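27th April, Rodport shop, paper side

Saturday, so the building was quiet and I had the beater room to myself until lunch. Writing this up before I go home, while my hands still smell of flax, and I apologize in advance to whoever has to read it on Monday because I know I go on.

Carrying on with the flax for the Wemness repair sheets. For anyone picking the book up cold: the Wemness ledgers have a hard, rattly, slightly grayish rag paper in them, with the odd dark fleck, and the fills we made in cotton last year look like bandages. They're too soft and too white, and they lie there beside the old leaf like they're embarrassed. What I'd like is something with a bit of snap that will take a toned size later without going blotchy. Flax is the obvious thing to try, and flax is also a bear, so here we are.

Fiber: 500 grams dry weight of the Hosum flax, second bale. The first bale is finished apart from the sweepings in the blue tub, and please don't throw those out, I want them for pulp painting. The second bale is longer in the staple and has more shive in it than I'd like. I picked it over while I drank my coffee and got a good handful of woody bits out, but plenty stayed behind. Some of that will cook out and some of it will give us flecks, and a few flecks are fine by me. The old paper has them.

Cut to about a thumb joint. Soaked overnight Thursday into Friday. Cooked Friday afternoon in soda ash in the big stainless pot, lid on, at a bare simmer, and left to cool in its own liquor. The liquor went the color of strong tea. Rinsed this morning until the water ran clear and the slippery feel was gone from between my fingers, and then I rinsed once more out of pure nerves. I still think the pH strips in the drawer are too old to trust. They all come up the same polite green whatever you dip them in. I've put new ones on the order list, underneath the felts.

Loading the beater. I have learned (slowly, over many years, and mostly by making a mess) to feed flax in by the pinch. It wants to rope. If it ropes it rides round the tub in one long wad and climbs over the roll in a lump, and then you are standing there with a stick, talking to it. Today I teased every handful apart under water in a bucket first and floated it in with the roll high, and it went round like a lamb. The whole load took me 30 minutes and I don't grudge any of them.

Roll down one turn at a time after that. I kept a light brush for the first hour just to open it up, then half load, then full. I listened more than I looked. There's a sort of growl when flax is still whole, and it turns into a hiss as it gives up, and I'd trust that sound over the clock any day. I took samples into the glass jar every half hour and held them to the window. Long hairs at first, then hairs and fluff, then mostly cloud with a few knots hanging in it.

The roll didn't bog down at full load the way it did in February, when we were all blaming the belt. I did put a new belt on in March and I'm willing to take the credit. The bearing on the window side was warm but I could leave my palm on it. Grease at the next clean-out, and would somebody who isn't me please find out what became of the good grease gun? The one on the hook leaks at the collar and gets more on your sleeve than in the nipple.

I stopped at what I'd call medium. The pulp felt silky in the fist, and when I squeezed a ball of it and broke it open, the break was short and clean with just a little beard on it. Drainage on the small mold was slow enough that I could hum a verse before the shine went off.

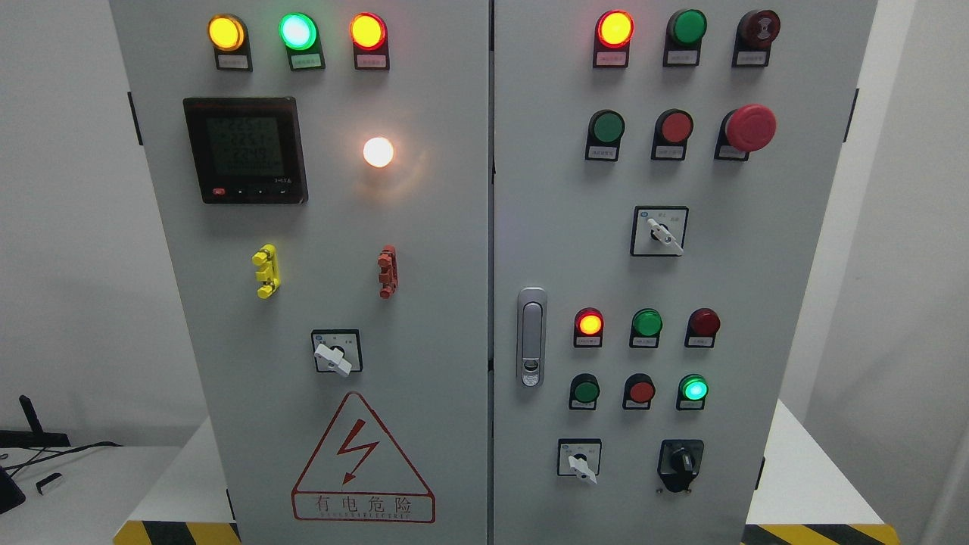

Ilídio Falcão came by at noon with bread and a jar of olives, put his arm in the vat up to the elbow without being asked, and said it wanted at least another hour of beating. His argument, as near as I can get it down, was that the Wemness paper rattles the way it does because the rag was worked hard and wet for a very long time, and that anything I pulled from this vat would be strong enough but would sound like cloth. He also said we'd be cursed with shrinkage if we went further, so I'm not sure which way he was really voting. I said I'd pull some as it stood and beat the rest on, and he said that was a coward's answer and also the right one, and then he ate most of the olives.

So, two lots.

Lot A, medium beat. Pulled on the laid mold, the smaller one with the repaired corner. Formation was a little cloudy on the first few and I put those back. It took me a while to find the shake again after so long on cotton. You have to be quicker with flax, and then all at once you have to stop dead and let it be. After I'd settled down they came nicely. Couching was easy, no lifted corners, one sheet lost to my own cuff. The felts are getting thin in the middle and I could see the weave coming through on the back of a couple of sheets. For repair work I don't much mind, but for anything that goes out under our name I would.

Lot B, beaten on until Ilídio was satisfied, or at any rate had to catch his bus. Much slower on the mold. The water just sat there and looked at me. I thinned the vat twice and that helped. The sheets look like almost nothing when they're couched, a kind of gray breath on the felt, and I'm looking forward to them more than I can say.

Both lots went into the Vitale press in one post with a marked felt between them (the one with the red thread in the corner, A underneath, B on top — please don't flip the stack). I brought the pressure up in stages and gave it time to weep between pulls of the handle. The drip tray is still out of true and everything runs to the back left, so I've got a bucket there. Somebody kick me if I haven't shimmed it by June.

Drying. I had a long think about this one. Flax beaten that far will cockle like a potato chip if you hang it, and if you dry it flat under restraint it comes out handsome but you lose some of that rattle, and the rattle is what we're after. Nabila Entili did some tests on this last fall with the hemp, and her note is in the front of the previous book, on the pasted-in slip. Her finding was that hemp sheets air-dried loose, then dampened and flattened under light weight, kept their sound much better than the board-dried ones, though they came up a shade smaller. I'm going to copy her exactly and split each lot in half: half on the boards, half loose on the line in spurs of four, then dampened and pressed. That'll give us a fair look at both. Nabila, if you read this before I see you, I'd love to know how damp is damp. Your note says "like a cool cheek" and I've been holding a sheet of blotter to my face for ten minutes with no great confidence.

For the accession book, the post is entered as 2,941. I wrote both lots under the one number with an A and a B, because I couldn't face ruling another line in that cramped little column. If that offends anybody's sense of order, speak up and I'll fix it.

Color, wet, is a warm gray-buff, darker than the ledger leaves. Flax always dries lighter than you fear. I've kept a pinch of each pulp, squeezed into a pat and left on the sill, so we'll have something to compare with the Wemness offcut by Tuesday. No bleach, please, whatever it looks like. If it's too dark I'd sooner blend in some of the half-stuff from the linen tablecloths, and we have plenty of that in the cold store, third shelf, the tub with the cracked lid. Give it a sniff first.

Still to do, in no real order. Drain and scrub the beater properly (I rinsed it and got the worst from behind the backfall with the bottle brush, but there's flax in there that will outlive us). Cover the leftover B pulp and put it in the cold, strained and labeled. Cut gelatin test strips. Order felts, pH strips, and string for the line. Write to Wemness and ask whether they can spare another offcut, preferably one with a bit of margin and no writing, as the one we have is getting awfully small from all of us tearing corners off to burn and chew.

One thought before I lose it. When I had the offcut out on the light table next to a Lot A sheet, still on its felt, the chain lines on the old one were closer together than ours by quite a bit. It won't matter on a small fill, but on the torn gutters, where the repair runs the whole height of the page, I think the eye would catch it. The narrow mold in the loft might be nearer. It has a sprung rib and I wouldn't want to load it up with flax as it is, but it's worth bringing down to measure. The ladder is behind the drying racks again.

Pressing overnight. I'll come in tomorrow after breakfast to part the sheets.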